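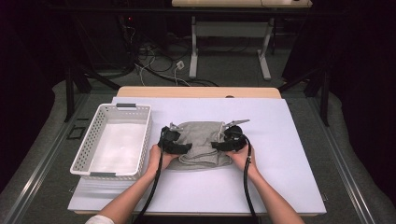
GRAKOW - 9/17/25 - Usatmont, a supplier of work surfaces and fittings for laundry and linen rooms, today announced the Lestora folding board, a white rectangular panel that is laid on an existing table and gives a smooth, light-colored area for folding garments, towels and small flat linens. Orders are open now. Deliveries to laundries, guest houses and care facilities begin in November.

The Lestora board is intended for rooms where folding is done on furniture bought for another purpose. Dining tables, desks and packing benches often have joints, open grain or a raised edge that catches knit fabric as it is pulled flat. The board covers most of the tabletop and leaves a narrow margin of the table free. It needs no screws or clamps. Pads on the underside keep it from sliding when cloth is drawn toward the edge.

The surface has a matte finish. Under overhead lighting, a glossy white panel returns glare and hides shallow creases, particularly in gray and other mid-tone fabrics. On the matte panel the outline of the piece stays clear and the folds remain visible while the upper corners are held and the lower part is still loose. The finish can be wiped with a damp cloth and a mild detergent. Solvent cleaners and scouring pads should not be used.

Folding method

Each board ships with a printed folding sheet prepared by Chiu, the company's textile handling unit. The sheet covers T-shirts, hand towels, pillowcases and aprons. For small items it sets out the same opening sequence:

Lay the item on the board with the upper edge away from the body.
Take both upper corners and draw them apart until the top edge is taut.
Lower the top edge to the board and smooth the lower part toward the body.
Fold lengthwise, then crosswise.

The sheet recommends starting from the corners because tension across the top edge straightens the upper part of the cloth first. Wrinkles then collect in the lower part, where they can be pressed out with one pass of the flat hand. Items that come out of the dryer in a bunch should be shaken once before they are placed on the board. Heavy towels may need a second pass.

Chiu tested the method on 481 pieces of mixed cotton and cotton-blend laundry before the sheet was printed. Pieces were folded, stacked in groups of eight and checked for edge alignment. The final version of the sheet differs from the first draft mainly in the order of the lengthwise and crosswise folds for hand towels.

Installation and care

The table under the board should be level and dry. Crumbs or grit trapped between the two surfaces will mark soft wood and should be removed before the board is set down. When not in use, the board may be stored upright against a wall - not flat under other goods, as a sustained load can bow the panel. Hot irons must not be placed on it. The board is not a pressing surface.

Availability

The Lestora board is offered in two sizes and one color, white. Both sizes carry a warranty of six years against warping and surface separation. Replacement pads and additional folding sheets can be ordered separately. Price lists and dimension drawings are available on request from the Usatmont sales office in Grakow.

About Usatmont

Usatmont makes tables, shelving, carts and panels for laundry and linen rooms. The company is based in Grakow and sells directly and through regional dealers.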